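Caderno de oficina -- Laboratório de Tinturaria e Acabamentos, Fellura
Fevereiro de 2026
Registo: Huệ Mạc
Revisão: Ngọc Lục

Assunto: ensaio de banho de cochonilha sobre linho e algodão, série Tiêu

1. Enquadramento

O presente registo dá seguimento ao pedido da unidade de Grukarville relativo à reprodutibilidade dos tons rosados da série Tiêu. As amostras entregues no trimestre anterior apresentavam diferenças visíveis entre lotes, com desvio para o violeta nas peças de algodão e para o salmão nas de linho. A Prutex forneceu linho cru de teia fechada e algodão já desencolado, ambos provenientes da mesma partida, de modo a eliminar a variação do substrato.

Pretende-se verificar se o desvio decorre da água, do mordente ou do tempo de permanência no banho. A hipótese do mordente era, à data do pedido, a mais defendida internamente. Mantenho reservas quanto a essa leitura, que não foi acompanhada de qualquer ensaio em branco.

2. Preparação das fibras

As meadas foram pesadas a seco e identificadas com linha de nó, conforme o procedimento habitual. Seguiu-se lavagem com sabão neutro e dois enxaguamentos. O linho exigiu um terceiro enxaguamento, por persistir espuma na água de saída.

O algodão recebeu tratamento prévio com tanino, deixado em repouso de um dia para o outro. O linho foi dividido em duas partes, uma com tanino e outra sem ele. Esta divisão não constava do plano inicial e foi acrescentada por sugestão de Ngọc Lục, que recordou um resultado semelhante obtido com garança.

Mordente: alúmen de potássio, dissolvido à parte em água quente e adicionado já frio à tina. Convém anotar que o frasco em uso estava próximo do fim e que o lote seguinte deverá ser conferido antes de qualquer comparação.

3. Banho de tinta

Cochonilha moída em almofariz, 16 g, posta de molho e depois levada a ferver em pequena quantidade de água. O extrato foi coado por pano de algodão fino e o resíduo fervido novamente, por duas vezes, reunindo-se os três extratos. O volume foi completado a 600 ml com água destilada para a tina A e com água da rede para a tina B.

A diferença entre as duas tinas manifestou-se antes da entrada das fibras. A tina B escureceu e tomou um tom arroxeado, ao passo que a tina A conservou o vermelho aberto. O pH da tina A, medido com tira, foi 5. A tira da tina B ficou manchada e a leitura não foi considerada válida -- deverá repetir-se com o medidor de bancada, depois de calibrado.

A temperatura foi elevada lentamente e mantida abaixo da fervura. As meadas foram viradas à mão, com vara de vidro. Uma das meadas de linho sem tanino ficou parcialmente fora do banho durante o aquecimento e apresenta uma barra mais clara; foi conservada, com etiqueta própria, mas não entra na avaliação.

4. Referências de cor e de padrão

Para a descrição dos tons adota-se a escala interna, do coral ao carmim. Quanto aos panos de cozinha da mesma série, continua em aberto a possibilidade de combinar o fundo escuro estampado com uma orla tingida em rosa.
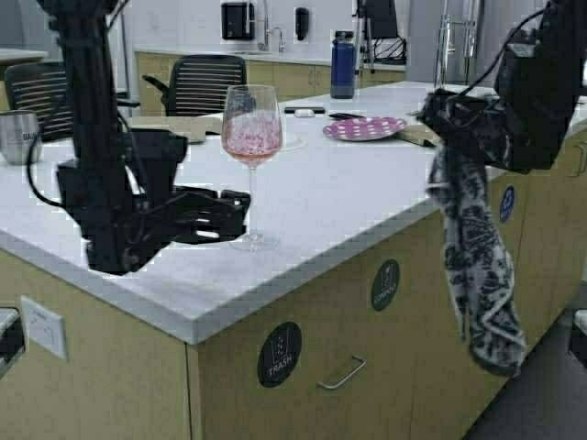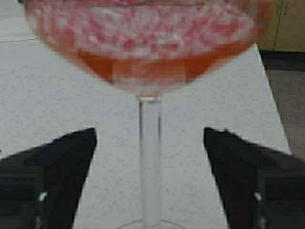
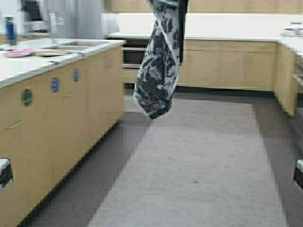 Tons rosados num copo de pé e pano estampado escuro e claro, este último na primeira e na terceira fotografias.

5. Resultados após secagem

As meadas secaram à sombra, em varal interior, sem contacto entre si.

Algodão, tina A: rosa médio, uniforme, sem desvio para o violeta. Corresponde à amostra-padrão de Grukarville à luz do dia e afasta-se ligeiramente sob a lâmpada de inspeção.

Algodão, tina B: malva. Reproduz com bastante fidelidade o defeito assinalado na reclamação.

Linho com tanino, tina A: rosa acastanhado. O tanino escureceu a fibra mais do que o previsto, e o tom perde limpidez.

Linho sem tanino, tina A: coral claro, agradável, porém com fraca solidez à lavagem na prova preliminar. A água de enxaguamento saiu corada nas duas passagens.

Linho, tina B: tons baços em ambos os casos, sem interesse para a série.

6. Apreciação

Os dados disponíveis apontam para a água como origem principal do desvio no algodão. No linho, o efeito do tanino sobrepõe-se ao da água e impede uma conclusão segura. Ngọc Lục discorda em parte e entende que a dose de alúmen foi baixa para o peso de fibra; a objeção fica aqui registada e justifica novo ensaio.

Solicitou-se à Prutex confirmação do produto de desencolagem utilizado no algodão. Aguarda-se resposta.

7. Trabalhos a realizar em março

Repetir a tina B com água da rede previamente corrigida com vinagre branco.

Ensaiar o linho com metade do tanino, mantendo o restante procedimento.

Abrir o novo lote de alúmen e tingir uma meada de controlo com cada lote.

Submeter 3 meadas de algodão da tina A à prova de luz, com metade da superfície coberta por cartão.

Substituir as tiras de pH. As atuais estiveram guardadas junto à tina de vapor e não oferecem confiança.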